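Raíssa Arruda has been teaching high school biology for 18 years and would like it known that she has never once enjoyed a science fair.

"I've judged eight of them," she says, stirring a tea she has already let go cold. "Eight. You get a vest and a sandwich. The vest goes back."

We meet on a Saturday at Siqueira, the café under her flat, where the staff seem to know she'll occupy the window table until it's dark. She has a stack of marking with her, which she does not touch, and a copy of her book, Learning to Spell Ourselves, which she moves from one side of the table to the other as if it were somebody else's. It runs to 251 pages and covers how heredity has been taught in classrooms, from pea plants to the present day. Her publisher, Harkon, wanted it shorter. Her mother wanted it to have more of her mother in it.

The book's best chapter is about eye colour. For decades students were told that two blue-eyed parents could not have a brown-eyed child, and were then sent home with a worksheet to fill in at the dinner table.

"Think about that as a homework task," Arruda says. "It's wrong, for a start, the genetics are much messier. And you've just handed it to nearly 100 families a year and said, off you go, have a chat."

Did she ever set it herself?

"My first year. I got a phone call from a father. I haven't set it again."

She is kinder about peas, less kind about tongue rolling, and positively savage on the subject of earlobes. Textbooks still line up the attached against the free, she says, when most ears are somewhere in the middle and couldn't care less about the categories.

Her colleagues at Ilar, the teachers' network where she runs evening workshops, have learned not to bring up the double helix unless they have time. She thinks it gets too much of the limelight. It's on mugs. It's on the logo of her dentist.

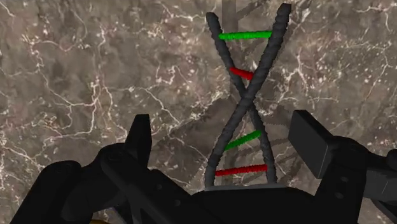
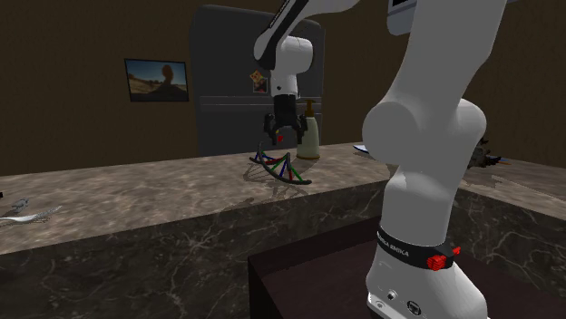
"Kids can draw it beautifully and have no idea what it does," she says. "I had a boy who shaded every rung. Gorgeous work. I asked him what a gene was and he said, 'Is it the shading?'"

She gave him a pass for the shading.

The next book will be about the digestive system. Harkon has asked whether it might be shorter.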